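December, by Hanyu Qian
Filed under: Home & Reno / Paint

Zonetti Matte Wall Paint, 4 L

I put two coats of the Zonetti charcoal on the spare room over a Friday and the morning after. Coverage is good for a dark colour. One tin did the lot with a bit left over, and it was touch dry in 18 minutes with the window open.

It marks easily. A damp cloth leaves a shiny patch, so keep some for touch-ups. The Cosden roller I bought with it shed fluff and went in the bin.

Dark walls suit a timber floor and white skirting, and I'd use the colour again.

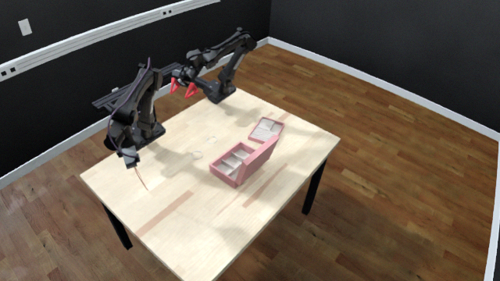 Price and where to buy

$100 a tin from Daza. Sample pots are $13.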